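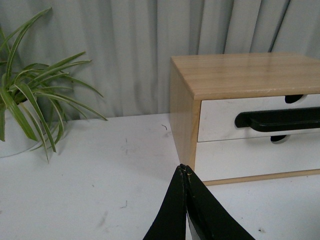 *Attachment 1: the white table, spider plant on the left, cabinet at the back right.*

**Ticket 676: Varida two-drawer cabinet, upper drawer rubs and stops short**
Opened: 22 March 2023
Product: Varida desktop cabinet, two drawers, with the Tarkano bar handle added
Status: Closed

**Customer message**

Hi Trurnex support! First off, I love this little cabinet. It holds all my seed packets, plant labels and twine, and I've wanted drawers this size for years. The finger cutouts are fine, but my hands are usually covered in potting soil, so in January I put a Tarkano bar handle on the upper drawer. Huge improvement!

Now the upper drawer scrapes on the way in and stops a hair before it's fully closed. The lower one slides beautifully. I can push the upper one the rest of the way with my thumb, but it makes a sandy noise I don't like. Did I mount the handle wrong, or is something in the track? 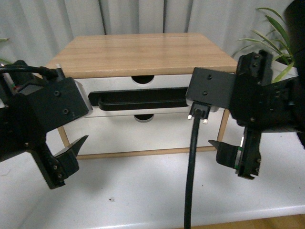
Photo: Tokgöz, sent with the original ticket

More details, since your form asks for them:

- Table is flat, I checked it with a level in both directions
- Nothing stored on top of the cabinet
- Screws used: 16 mm, from the handle bag
- Drawer load: paper packets, one ball of twine, a pair of snips
- Noise happens with the drawer empty too

**What I tried before writing**

1. Took both drawers out and swapped them. The upper one scrapes in the lower slot as well, so I figure it's the drawer and not the frame.
2. Wiped the frame with a dry cloth. Got a bit of grit off, no change in the noise.
3. Loosened the handle screws half a turn. The scrape got quieter (!!) but the handle wobbled, so I tightened them again.
4. Ran a candle stub along the bottom edges of the drawer. Smooth for an afternoon, then the noise came back.

The table does collect bits of fiber and thread from my plant ties. I brush it down, and an hour later there's more. Could one of those be stuck at the back?

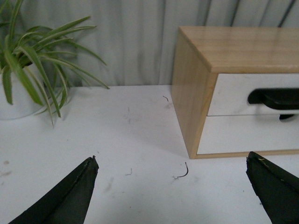

Malte Hellwig replied that step 3 was the big clue. On a thin drawer front, screws that are turned down hard can pull the panel slightly out of flat, and then one corner drags against the side. He asked for the handle to come off completely, for ten slow open-and-close passes without it, and for a look at the back inside corners with a flashlight. He also wanted to know whether the screw tips came through far enough to touch anything.

**Customer update**

Great call on the handle! With it off, the scrape was nearly gone. The screw tips were fine, they stay well inside the drawer. But the flashlight turned up a curl of old plant tie jammed in the back left corner, packed in with soil crumbs. So there were two problems.

Fix, in the order I did it:

- Picked out the plant tie with tweezers
- Vacuumed the slot with the narrow nozzle
- Put a thin washer under each screw head, inside the drawer
- Refitted the handle, snugging each screw a little at a time and stopping as soon as the wobble was gone

Closes flush, no sandy noise. I've opened it over 40 times today, partly for testing and partly because it feels so good.
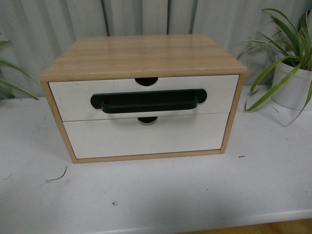 *Attachment 4: bar handle on the upper drawer, its lower edge close to the seam.*

One more question while I have you. I'd like a second handle for the lower drawer. Will the two crowd each other, or should I mount that one lower down?

**Support**

There's room for both on this model. Tape the second handle in place first and try opening each drawer with your whole hand before you drill. If your knuckles bump the upper bar, move the lower one down a little and try again. Same washers, same light touch on the screws.

Left open for 72 hours in case the noise returned. No further messages, closed by M.H.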